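Having People Over for Coffee Without Losing a Saturday's Worth of Effort
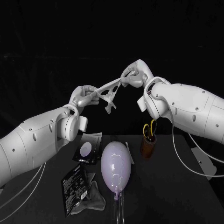 Two hands, one thin white sheet.

My friend Ülle Mockus moved back in April, two streets over, and announced she would be dropping by for coffee. Often. I had one decent mug and a kitchen that smelled of onions, so I have picked up a few habits.

Heat the mugs first. Fill them from the kettle, let them stand while the coffee brews, tip them out. A thick mug will steal the warmth from anything you pour into it and give you nothing back.

Use 300 ml of water per person. People say they only want half a cup. They are lying, and they will be looking at your half by the time the cookies come out.

Brown rings inside the mugs come off with baking soda and a damp cloth. Mine had been there so long I thought they were part of the glaze.

Freeze cookie dough in balls on a tray, then bag them. Bake as many as you need, straight from the freezer, and give them 2 extra minutes. Accept compliments as if you had been up since dawn.

For the onion smell, simmer a pan of water with lemon peel and a few cloves. Set a timer. I once forgot mine and served cake in something close to a house fire.

Oat milk splits in very hot coffee, so warm it a little and pour the coffee into it slowly. Shake the carton too.

Keep the chair with the laundry on it in another room. Keep the laundry on it, too, I'm not your mother.

If guests stay past the second pot, start wiping the counter. Ülle takes this as a sign that I have everything under control and asks if there are any more cookies. Still working on that one.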